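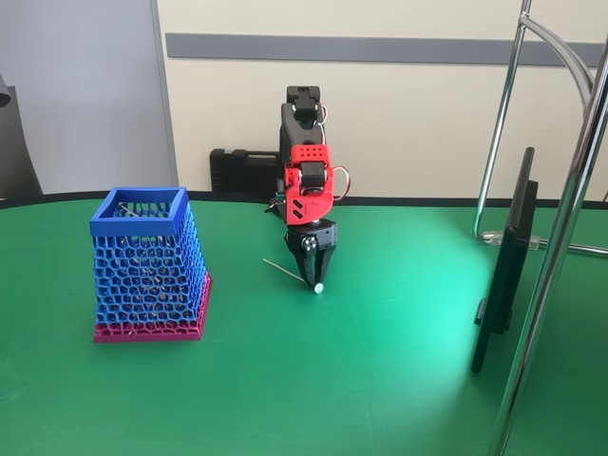 The Stateo gripper fault was a recurring failure in the Stateo, a small tabletop robot arm with 3D-printed joints used in teaching labs and repair workshops. An arm with the fault let its parallel gripper go slack while holding an object, then closed it again at full force. It was first reported in May by Ludmila Oravec, a lab technician in Fleltside, after an arm dropped a glass rod and pinched her fingertip when she reached for it.

Background

The Stateo was designed by Silviu Bălan and sold as a kit by Chrysikopoulos, a parts supplier in Nevwood. The company shipped 3359 kits before sales were paused. The joints are driven by hobby-type servos wired in a chain, so that power for the gripper passes through every joint above it. The wires run in a free loop outside the printed links.

Cause

An inquiry by the supplier, led by Magdalini Stergiou, found that the wire loop flexed each time the wrist turned. After 3000 or more cycles, the crimped contacts in the wrist connector could work loose. A short loss of power reset the gripper servo. When power came back, the servo moved straight to its last commanded position with no limit on speed or torque.

The fault was hard to reproduce on the bench. Norbert Mikuš, who ran the tests, got it to appear only with the arm reaching low, with the fingers pointing down at the table and the loop bent back on itself. The control software logged nothing, as it checked servo status only at startup.

Incidents

Owners reported 11 cases in all. Most involved dropped objects or stripped gears. Two users had minor finger injuries, and neither needed hospital care.

Response

Chrysikopoulos mailed out a longer cable with a locking connector and a clip that holds it to the upper bracket. A firmware update made the gripper stay limp after a reset until the user sends a new command. The first 400 replacement cables had the clip molded in the wrong size and were sent again. Radoslava Beneš later published a printable cable guide for owners who had changed the stock links. Sales resumed with the new cable fitted as standard.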